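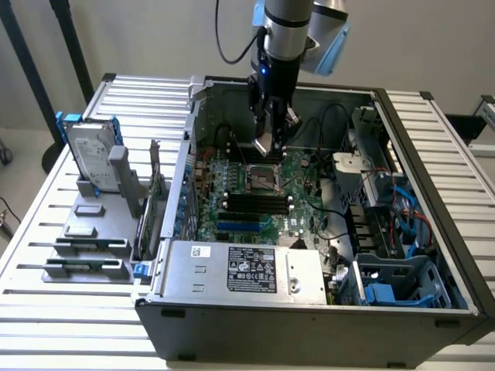 Open computer tower on its side on the bench.

I bought the Sestska smoker in June, after most of a year of telling people I wasn't going to. Four weekends in, I have some opinions, and most of them are about how much of barbecue advice is people repeating what somebody else told them over a beer.

Start with soaking wood chips. Every package tells you to do it. The little booklet that came with the Sestska tells you to do it for an hour. So one Saturday-sized pork shoulder got soaked hickory and the next one got hickory straight out of the bag. The soaked chips sat there and steamed for a good long while and then did exactly what the dry chips had done. I served both to my wife and my neighbor Obsa Gidey and didn't say which was which. My wife liked the first one better. Obsa liked the second one better and then changed his mind when he got to the burnt ends. I have stopped soaking chips.

Then there's searing to "lock in the juices." I believed this until I was past thirty. You can hear a seared steak sizzling away when it comes off the grate, and what do people think that sound is? Sear it because the crust tastes good. I like crust. I'd just rather not be told it's waterproof.

I'm less sure about resting. I used to rest everything under foil for twenty minutes and eat lukewarm steak with a soft, sad crust, because a man on a video told me to. For a thick roast or a brisket I still think it matters, and a brisket I cut too early this summer bled out all over the board. For a skirt steak that took less time to cook than it took me to find the tongs, I put it on a plate and eat it.

Now the smoker itself. The Sestska comes with an app, and I was suspicious of the app from the minute it asked for my location. It has a library of 2,014 recipes. I scrolled for a while and a lot of them are the same chicken thigh with a different spice on it. One was for toast. It also has "guided cooking," where the phone buzzes and tells you to spritz. Spritz with what, it doesn't say. The first time I ran it, it told me my ribs were done when they were about as tender as a wallet, and then it asked me to rate the experience.

The built-in thermometer is the part I'd complain about to a human being if I could get one on the phone. It's mounted in the lid, nowhere near the food. I have an old Domosska probe, the kind with a wire and no app, and I clipped it to the grate next to the meat. The two of them disagreed all afternoon. I went with the probe and dinner was good. That doesn't prove much, I know, and maybe I got lucky. But I've gone with the probe every time since.

My friend Asnakech Tufa cooks on a kettle grill with one wobbly leg that she props up with a brick, and her lamb is better than anything I've made on this thing. I asked her what her secret was, expecting some speech about charcoal. She said she salts it the night before and she doesn't keep opening the lid. I open the lid constantly. The app even sends me a notice about it, and I hate that it's right.

About charcoal, while I'm at it. The Matlala lump stuff costs close to double what the plain briquettes do at my store, and the bag says it burns "cleaner and purer." Purer than what? It did light faster. It also burned down faster, and a third of the last bag was dust and pieces the size of a peanut. My brother-in-law swears he can taste the difference. I offered to test him on it and he remembered he had to go move his car.

I haven't made up my mind on the water pan. The forums say it keeps the meat moist, other forums say it only evens out the heat, and both sides are awfully sure of themselves. I've used it twice and skipped it twice — different cuts, different weather, so it tells me nothing. Next time I'll do two racks of ribs from the same package and try to be fair about it.

Would I buy the Sestska again? Probably, and I'd leave the app off my phone. It holds a low temperature overnight better than I can, and I like sleeping. At 600 dollars it had better do something. The Erkari cover they talked me into at the register was a waste, though. It already has a rip by the left handle, so I'm back to using the blue tarp.

Ribs this weekend if the rain stays away. Dry chips, probe on the grate, and I'm going to try to leave the lid alone for the first two hours.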